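Thread on what we've been doing with changing backgrounds in two-arm manipulation, as a few of you asked after the talk in May. It's a small result with one part that surprised us.

1/ The question was plain enough. If you train a policy in one cell with one set of walls, how much of what it learns is tied to those walls? Everyone says "some". We wanted a number.

2/ The task is tidying. Two arms, a bin, a few small household objects on the table. The arms have to get the objects into the bin, and either arm may move the bin if it's in an awkward place. The objects and the start positions vary. The lighting doesn't, which I'll come back to.

3/ We collected 1155 demonstrations by teleoperation. In the first set, every demonstration was recorded against plain grey panels. In the second set, the same number of demonstrations was spread over 47 different wall and table coverings. Same operators, same objects, same hours of practice beforehand.

4/ The coverings are printed sheets. Some are dull (brick, wood grain, checks) and some are very busy. We chose the busy ones on purpose. A wall full of edges and strong colours gives the vision part of the policy plenty to latch on to by mistake.
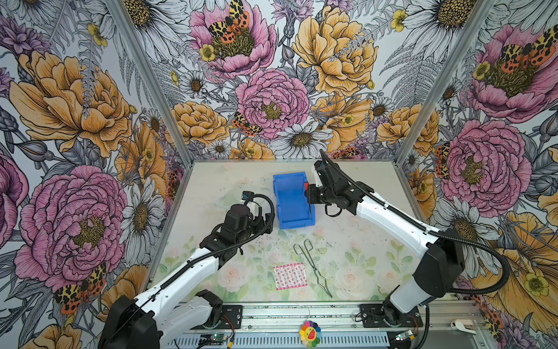
5/ Vinska replied to the last post to say that a busy wall mostly tests the camera's exposure, and that you'd get the same drop by turning the lights down. It's a reasonable point and we checked it. We fixed exposure and white balance by hand for every covering and ran the grey-trained policy again. The drop got a little smaller. Most of it was still there.

6/ So, the drop. We tested each policy on coverings it had never seen, 60 trials per policy. The grey-trained policy finished fewer than half of its trials. The policy trained on varied coverings finished most of them. On plain grey the order was reversed, though the gap there was small and I wouldn't build anything on it.

7/ A trial counts as finished only if every object is in the bin and neither arm has hit a wall or the other arm. No partial credit. We scored partial credit as well and the ranking stayed the same, but the differences looked milder, and I think that hides the problem.

8/ Now the part we didn't expect. We thought the failures would be in finding objects, for instance a patterned packet getting lost on a patterned table. There were some of those. The larger share came at the bin. The grey-trained policy would reach for the rim and close its gripper slightly too far back, or too high.

9/ Our best guess is depth. Against a plain wall the bin's edge is the only strong edge in that part of the view, and the policy seems to use it as a shortcut for how far away the bin is. Put flowers or brickwork behind it and the shortcut goes. I say guess because we haven't shown this directly.

10/ We did try one cheap test of it. We covered only the table and left the walls grey, then did the opposite. Table only: small drop. Walls only: nearly the full drop. That fits the depth idea, though it would fit a few others too.

11/ The wrist cameras help less than I'd hoped. They see very little wall once the gripper is close to an object, so I assumed the policy would lean on them at the end of a reach. By then the approach is often already off, and it rarely backs out and tries again. We need more recovery demonstrations in the data – that's next on the list.

12/ How many coverings do you need? We trained on subsets to find out. Going from one covering to 3 gave the biggest single gain. After that it climbs slowly. If you have an afternoon and a small budget, put up two extra backgrounds and share your demonstrations between them. You'll get a fair bit of the benefit.

13/ Changing a full set of panels and the table sheet takes us around ten minutes. The sheets clip on. We glued the first few and regretted it, as glue leaves a shine that shows up in the overhead camera.

14/ Limits. One cell, one type of arm, one family of policy. Lighting held fixed throughout, so please don't read this as a result about lighting. All the coverings are flat prints, and a real kitchen has depth and clutter behind the work. I'd expect that to be harder.

15/ We also haven't compared this with adding fake backgrounds in software. Puton is working on that now with the same demonstrations. If software does as well as printed sheets then everyone should use software, and I'll be glad to stop peeling tape off panels.

16/ The write-up is with our partners at Drulbridge for checking. The trial videos go up at the same time as the paper, failures included. Questions welcome in the replies, though I'm slow to answer this week.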